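**Pulmont-Serie: Neue Vorgaben für die Befestigung des Heckflügels ab Pultham**

6. Mai 2024 — Redaktion Technik

Die Pulmont-Langstreckenserie ändert zum nächsten Lauf in Pultham die technischen Bestimmungen für den Heckflügel. Betroffen sind alle 22 eingeschriebenen Fahrzeuge der Prototypenklasse. Das Bulletin wurde den Teams am Vormittag zugestellt und gilt ab der Technischen Abnahme. Auslöser sind Risse an den Flügelstützen, die im April bei der Nachuntersuchung von zwei Fahrzeugen festgestellt wurden. Beide Chassis stammen von Tristby, die Anbauteile vom Zulieferer Urbonaitė. Zu einem Bauteilverlust auf der Strecke kam es nach Angaben der Serienorganisation nicht.

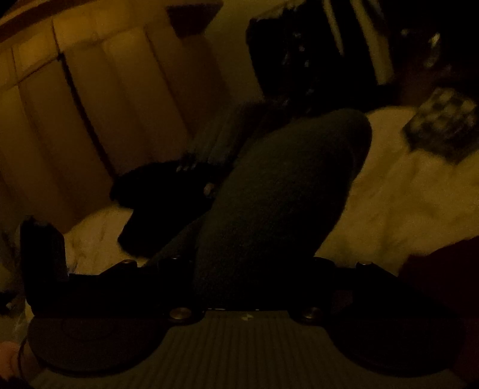 Die Stützen sind bei den betroffenen Chassis mit einem Adapter aus gefrästem Aluminium an der Getriebeglocke angeschlossen. Bisher war nur die Festigkeitsklasse der Schrauben vorgeschrieben, nicht aber deren Zugänglichkeit. Künftig müssen alle tragenden Verbindungen ohne Demontage von Verkleidungsteilen geprüft werden können. Verlangt werden also offenliegende Köpfe, vergleichbar den silbernen Schraubenköpfen links und rechts am schwarzen Querstück im Bild. Versenkte und überlackierte Verbindungen werden bei der Abnahme zurückgewiesen. Eine Sicherung mit Flüssigklebstoff bleibt zulässig, sofern der Kopf zusätzlich eine Farbmarkierung trägt.

Urbonaitė liefert nach eigenen Angaben einen geänderten Adapter mit größerem Übergangsradius. Das Teil hat auf dem Prüfstand eine Belastung entsprechend rund 3000 Kilometern Renndistanz absolviert und wiegt geringfügig mehr als der Vorgänger. Eine Anpassung der Fahrzeugeinstufung ist nicht vorgesehen. Teams mit anderem Chassis dürfen die vorhandenen Adapter weiterverwenden — vorausgesetzt, die Rissprüfung ist im Wagenpass eingetragen.

Gefahren wird in Pultham auf der kurzen Streckenvariante mit 2127 Metern Länge. Der Vollgasanteil liegt dort niedriger als auf der langen Variante, die Belastung durch die Randsteine in der Zielkurve dagegen höher. Die Organisation behält sich deshalb vor, die Flügelstützen nach dem Qualifying stichprobenartig ein weiteres Mal zu prüfen. Abnahmezeiten und Rundenzeiten werden in der mobilen Ansicht der Zeitnahme veröffentlicht.

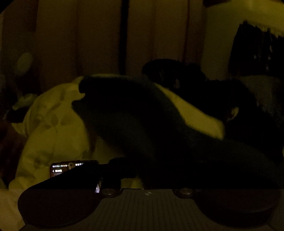
Smartphone mit eingeschaltetem Bildschirm bei schwachem Licht.

Tristby hat den eigenen Kunden empfohlen, den alten Adapter auch bei Testfahrten nicht mehr einzusetzen. Ob die Vorgaben in die übrigen Klassen übernommen werden, ist offen. Das Bulletin nennt dafür keinen Termin.

Kommentare

kerbrider: Gilt die Rissprüfung auch für Ersatzflügel, die nur im Transporter liegen? Im Bulletin steht dazu nichts Eindeutiges.

apex_west: So wie ich es lese, ja, sobald sie im Wagenpass stehen. Ungeprüft montieren geht jedenfalls nicht mehr.

Bremspunkt: Der größere Radius war überfällig. Schwingungen über die Getriebeglocke sind bei diesem Chassis ein altes Thema — schon der Unterbodenhalter hatte damit Probleme.

Zuletzt aktualisiert: am Abend, Angaben zum Adapter ergänzt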